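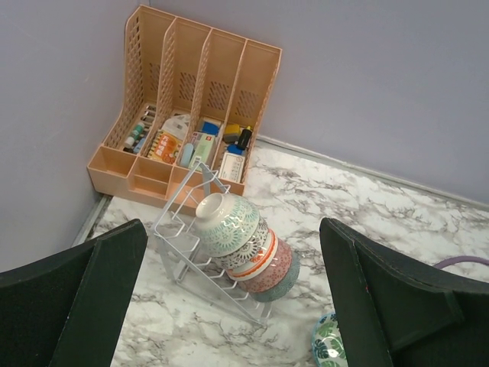

Sipho Naidoo wrote to me after the last post and asked why I hadn't said anything about what happens once a kid with dyslexia turns sixteen. He said his daughter's school had been good to her up through ninth grade and then the help thinned out, and he couldn't tell if that was normal or if he had missed a form.

He probably missed a form. I missed the same one. I'm going to write down what we did, in the order we did it, and people can take from it what applies. I'm a parent and not an advocate or a lawyer, and our district may not do things the way yours does.

My son was tested in second grade and again in sixth. By tenth grade his plan still listed things he had stopped needing, like large-print worksheets, and left out things he did need, like a text-to-speech program for the longer history readings. Teachers followed the plan as written. He got large print he didn't want and then sat up until eleven with a chapter he couldn't get through.

I asked for a meeting in writing. I had asked out loud twice before that, once in the hallway and once on the phone, and nothing came of it. The email got an answer in two days. I kept it short: his name, his grade, that I was requesting a review of his plan, and three dates I could come in.

The meeting was 90 minutes. They had booked half an hour and we ran over, and the counselor went and moved her next appointment. My son came for all of it. I had planned to have him come for the last part only, but he said if they were going to talk about him he wanted to hear it. He did more of the talking than I did. He told them he could follow almost anything if he could listen to it, and that being asked to read aloud without warning made him forget what the class was about. The English teacher wrote that down. I don't think anyone had put it to her that way before.

Then we got to testing. If your kid is going to apply to college, or take any of the big exams, the outside testing people may want recent paperwork. Ours was four years old. The school agreed to redo it, and the report came back at 167 pages with all the attachments. Most of that is score tables. The part you need is the summary and the list of recommendations, and I made a separate copy of those and left the rest in a folder.

We also tried a private tutoring outfit called Likevgate for one semester. The tutor was patient and knew her material. It was built for younger kids, though, and my son felt it. We stopped in March. I don't regret the money but I wouldn't do it again at his age. What has helped more is Zaden, a reading group for teenagers with dyslexia that meets at the library branch near us. They listen to the same audiobook and then argue about it. Up to 12 kids — fewer when it snows.

Some of you asked about software. He uses Linex on his laptop. It reads web pages fine and makes a mess of scanned handouts, especially the ones that have been photocopied since 2005. If a teacher can send the original file, ask for the original file. We had that added to the plan as its own line, and it has made more difference day to day than the extra time on tests.

About the extra time. He gets time and a half. He used all of it on the first exam and almost none on the next two. A teacher asked me whether that meant he could give it up. I said no. Knowing it's there keeps him from rushing the first page, and rushing the first page is where he loses points.

Nokuthula Magagula left a comment last month saying her son refuses to tell anyone he has dyslexia and won't use his laptop in class. Mine was like that for all of eighth grade. I don't have a fix. We stopped bringing it up at dinner, and at some point the next fall he started using it. I think another boy in his math class had one too.

Back to Sipho's question. In our district the support doesn't end at sixteen, but the yearly review gets shorter and the student is expected to start asking for things. They sent a letter about that. It was in a packet with the bus schedule and the lunch form, and I didn't read it until winter. So check the packet. If you can't find it, call the special education office at the district, not the front desk at the school, and ask them what changes in tenth grade and who signs what.

College accommodations are a separate process with separate forms. The school plan doesn't follow him. I've started on that and will write it up when I understand it better. So far I have a list of questions and one returned phone call.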